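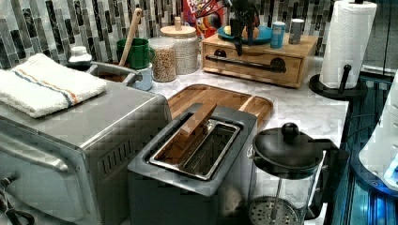
Toaster and toaster oven on the worktop, tea towel on top.

I've had the Relik football from Seritz since July and I keep finding excuses to take it out. It's the composite one, full size, sold for practice, and I throw it most evenings in the park with whoever can be talked into running routes. Three months of that, plus every Monday with our flag team in Zutville, and I still grin when one comes off the fingers clean.

The grip is what sold me. The panels have a soft, slightly tacky pebble to them (a bit like a good basketball) and the laces stand up properly, so you find them in the dark without fiddling. My old Doležal had laces you could barely feel by the end of its first season. With the Relik I'm throwing a tighter spiral than I have any right to, and my deep ball has picked up a few yards - probably confidence, but I'll take it!
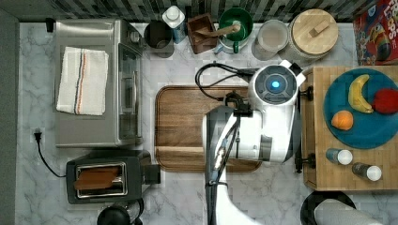

Wet weather was the bit I worried about. In a light drizzle it's lovely, hardly any change. In real rain it does get slick after half an hour and you'll want to wipe it down between drives. The Doležal is better there, I have to admit, though it's like throwing a brick when it's cold.

It holds air well. I top it up every other week and that's plenty. The pump in the box is a toy, so use your own.

Our receivers like it too, even the one who drops everything. It's easy on the hands over a long session, and the stripes are bright enough to pick up late under poor lights. 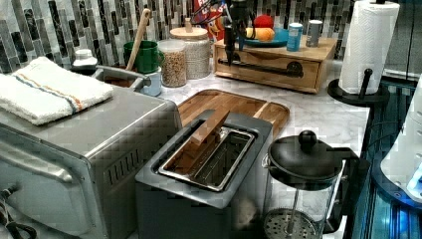
Niggles, then. The logo has nearly rubbed off, the carry bag split at the seam in week two, and at 70 quid it isn't cheap for a ball that will spend its life on scruffy grass. I'd still buy it again tomorrow. If you play quarterback at any level below the serious ones, try to get a throw with it before you settle for the supermarket sort.

Recent reviews
Seritz receiver gloves, second season
Doležal kicking tee
Flag belts that stay on
Boots for wet pitches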